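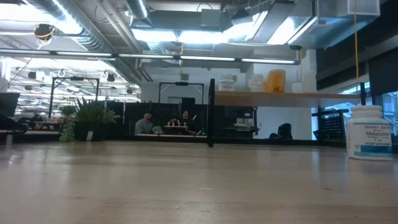

Supplement bottle

A supplement bottle is a small container, usually plastic, made to hold tablets, capsules, gummies or powders sold as dietary supplements. It is one of the most familiar packages in the home, and a wonderfully well-thought-out one!

Design

The typical bottle has a wide neck, a rounded shoulder and a screw cap. Ribs on the cap give the fingers something to hold, a small detail that makes a big difference first thing in the morning. White plastic is the classic choice and keeps light away from the contents. Amber is the other great favorite, borrowed from the old pharmacy jar, while clear and frosted jars let the owner see how much is left.

Labeling

In the United States the front label carries the product name, the words "dietary supplement" (or a close variant) and often the strength, such as 3 mg for a melatonin tablet. Colored bands help shoppers tell one product in a line from the next. The Supplement Facts panel goes on the back or side.

Storage and display

Bottles keep best in a cool, dry place with the cap closed tight, out of reach of children. An open shelf shows off the lovely mix of heights and colors, but a bathroom cabinet tends to be too damp.

Collecting

Older bottles have a lively following. The Wevlow collection in Brurusstead holds 1,120 of them, including 85 in amber glass and 58 that still have their original caps.

See also: Pill organizer, Screw cap, Apothecary jar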